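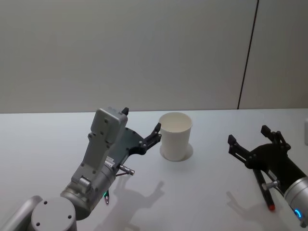 *White paper cup on the table in the Halliday Room. Attachment to the opening post.*

**Shared Premises Forum > Kitchens and Refreshments > Disposable cups in the meeting rooms**

---

**L_Kalnins** (Facilities, opening post)
22/02/2023

Colleagues,

I am opening this thread to collect views before the refreshment supplies for the ground floor meeting rooms are reordered. The current arrangement is that plain white paper cups are put out in the Halliday Room and the two smaller rooms beside it, and that china is kept in the main kitchen for those who prefer it. The present contract with Drokar ends shortly and we are asked to state whether it should be renewed, altered or allowed to lapse.

The attached picture shows the type of cup under discussion. It is unprinted, white inside and out, and narrower at the base than at the rim.

The points on which I would welcome comment are:

1. Whether paper cups should continue to be supplied in the meeting rooms at all.
2. If so, whether the plain cup is suitable or whether a different size or wall thickness is wanted.
3. Where used cups should be placed at the end of a meeting.

Replies will be read by the premises office and summarised for the tenants' meeting. Please keep to the subject. Parking has its own thread.

Liis Kalniņš
Facilities

---

**k.merrick**

Thank you for raising this. My department would support renewal on the present terms. We host outside visitors most weeks and it is not practical to carry china from the main kitchen, through two sets of doors, and back again afterwards. When this was last tried we lost 30 saucers between the kitchen and the Halliday Room and only a handful came back.

On point 2, the cup is adequate for water and for tea. For coffee from the machine I would ask for a double-walled cup, as the single wall becomes uncomfortable to hold.

On point 3, there should be a bin inside the room. At present people carry used cups into the corridor and leave them on the window sill.

Keith Merrick

---

**Sutcliffe_D**

I must disagree with the previous reply. The building adopted a policy on single-use items in December and I do not see how renewal can be squared with it. The policy states that disposable items are to be used "where no reasonable alternative exists". A cupboard of mugs in the meeting room is a reasonable alternative.

I counted the used cups collected from the three ground floor rooms over one working week, with the agreement of the cleaning staff. The total was 277. A good many had plainly held water and nothing else, and I would suggest that several had been used by the same person in the course of one meeting.

I would also observe that the white tables mark easily. A tapered cup with a small foot is easily knocked, and coffee left standing on those tables leaves a ring which the cleaners have to treat separately.

Delwyn Sutcliffe

---

**k.merrick**

With respect, a mug leaves a ring as well. The remedy for rings is a coaster.

I do not dispute the count. I would only ask who is to wash 277 mugs in a week. The dishwasher in the main kitchen is already full by early afternoon, and the smaller rooms have no sink.

---

**Sutcliffe_D**

It would not be 277 mugs. That is the purpose of a mug: one person keeps it for the whole meeting.

---

**P_Villanueva**

May I offer some information from the second floor, where we changed over last year.

We keep a set of stacking mugs on a tray in each room and a jug for water with glass tumblers. Whoever booked the room returns the tray to the kitchen. It has worked reasonably well, although I would not describe it as trouble-free. Trays are left behind after late meetings, and on those occasions the first meeting of the following day finds no clean mugs. We now keep a single sleeve of paper cups in the cupboard for that situation, and we open a new one far less often than before.

The mugs are from Bodden. They are heavy, and they stack to a height of five before becoming unsteady. I would not recommend going higher, having swept up the results.

If the ground floor wishes to borrow a tray for a trial, we can spare one.

Percy Villanueva

---

**L_Kalnins** (Facilities)

Thank you, Percy. A trial would be helpful and I shall write to you separately about the tray.

To Keith's question about bins: one can be placed in the Halliday Room this month. I would ask that only cups go in it. The lined paper cup cannot go in with the ordinary paper and our waste contractor collects it separately, stacked and emptied. Cups with liquid left in them have been refused on more than one occasion.

---

**rgrimshaw**

A question of detail. Has anyone considered the position of the cups as well as the number? In the smaller rooms the sleeve is left open on the table, so people take a fresh cup simply because one is within reach. When I moved the sleeve to the shelf by the door, fewer were taken. I did not keep figures and offer this only as an impression.

I would also ask that whichever cup is chosen remains plain. The printed ones we had from Vudeo cost more, and the logo was out of date before we had finished the box.

Rawiri Grimshaw

---

**Sutcliffe_D**

I agree with Rawiri on both matters. If paper cups are to stay, they should be on the shelf and they should be plain. My preference remains that they should go.

---

**k.merrick**

I can accept the shelf. I would not support removing them altogether before the trial has been held, and I should like the request for a double-walled cup to be recorded even if it is not taken up.

On the tumblers mentioned by Percy, are these toughened glass? We have school groups in the Halliday Room during the spring.

---

**P_Villanueva**

They are toughened, yes. We have had two breakages, both in the sink and neither in the meeting rooms. For school groups I would still use the paper cup.

---

**L_Kalnins** (Facilities)

I am grateful to all who have replied. The following will be put to the tenants' meeting:

- The Drokar contract to be extended by three months only, at a reduced quantity, plain white cups as now.
- Cups to be kept on the shelf by the door in each room and not on the table.
- A tray of mugs and tumblers to be tried in the Halliday Room for the same period, on the second floor model. The person who books the room returns the tray.
- Paper cups to remain available for school groups and outside visitors.
- Keith's request for a double-walled cup to be noted and a price obtained.

Delwyn, if you are willing to repeat your count towards the end of the trial, the premises office would be glad to have it. Coasters are being ordered in any case.

---

**Sutcliffe_D**

I am willing. I would ask that the cleaning staff be told in advance this time, as there was some confusion over the bags.

---

**rgrimshaw**

Is the shelf in the third room to be repaired first? It is loose at the left-hand bracket and will not hold a tray.

---

**L_Kalnins** (Facilities)

It has been reported. Please use the cupboard until it has been seen to.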